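From Page to Stage: How Serialized Fiction Found a Second Life in Audio Drama

When the serial fiction platform Rerelero opened its archive to outside producers, few in publishing expected radio-style drama to be the first industry to respond. Television had long been considered the natural home for popular online stories. Yet the first license issued under the program went to Jerkinent, a small audio studio that had previously worked in museum guides and language courses. Its adaptation of the mystery serial Nullcombe has since become a reference point for writers and producers who wish to understand what happens to a story when its readers become listeners.

A Story Built in Installments

Nullcombe was published in short chapters over several years. It follows the residents of a coastal town whose lighthouse records do not agree with the memories of the people who kept them. The serial ran to 941 chapters, many of them shorter than a newspaper column, and readers were accustomed to receiving a new one every morning. Comments were left under each chapter, and the author frequently adjusted minor plot lines in response.

This structure presented an obvious difficulty. A chapter that takes four minutes to read does not always contain four minutes of drama. Some installments consist of a single letter. Others describe the weather over the harbor and end with a door closing. The adaptation team decided early that the chapters could not be recorded in sequence, and the first season was organized into 9 episodes, each centered on one household in the town.

Readers were divided when the plan was announced in January. Many had formed a settled idea of how the lighthouse keeper should sound, and the casting of a younger actor in the role was discussed at length on the Rerelero forums. The studio published a short casting statement and made no changes.

What the Script Leaves Out

Prose fiction can state what a character is thinking. Audio drama must either give the thought to a narrator, turn it into speech, or trust the listener to infer it. The scriptwriters used a narrator in the opening episode only. From the second episode onward, exposition is carried by the town's telephone exchange, whose operators overhear and repeat what the audience needs to know. The exchange occupies a few paragraphs in the original text. In the drama it has become the device for which the series is best known.

Several popular characters were combined, and one was removed. The schoolteacher Worku, a favorite of long-time readers, appears in the serial mostly as an observer. In the adaptation the character is given the task of cataloging the lighthouse records, and so stands much closer to the central mystery. The change was received with caution at first. By the end of the season, Worku's scenes were among those most often recommended to new listeners.

The dialogue was also shortened. Lines that read well on a screen can sound crowded when spoken by two people in a small room, and the actors were invited to mark any sentence they could not deliver in one breath. A good deal of regional vocabulary was retained on the principle that context would explain it.
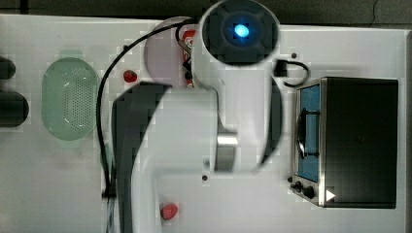 Sound as Setting

The harbor of Nullcombe is never described aloud after the first episode. Listeners know it through ropes, gulls, gravel, and a fog signal that changes pitch according to where a character is standing. The sound department assembled a library of 3000 recordings for the season and used fewer than half of them. A quiet passage in the sixth episode, in which two sisters wait for a boat, contains no music and only a handful of words.

Music is used sparingly throughout. The main theme is a short phrase for clarinet, heard in full only over the closing credits. Within the episodes it appears in fragments, often hummed by a character who does not know where the tune was learned.

The Readers Return

One effect of the adaptation was a renewed interest in the source. Listeners who finished the season went to the archive to learn what had been altered, and older chapters began to receive comments again. An informal reading group, limited to 800 members by the forum software, now discusses each episode beside the chapters from which it was drawn.

The relationship between the two versions has not been entirely smooth. Some readers regard the drama as a summary of a work whose chief pleasure was its slowness. Others hold that the serial was always uneven and that the scripts have given it a shape it previously lacked. Both opinions can be found under almost every episode, frequently in the same thread.

A second season is in preparation. It will draw on the later chapters, in which the action leaves the town for the first time, and the telephone exchange will no longer be available to connect the characters. The studio has not said what will replace it. Casting for the new roles is expected to be announced on the Rerelero site once the scripts are complete.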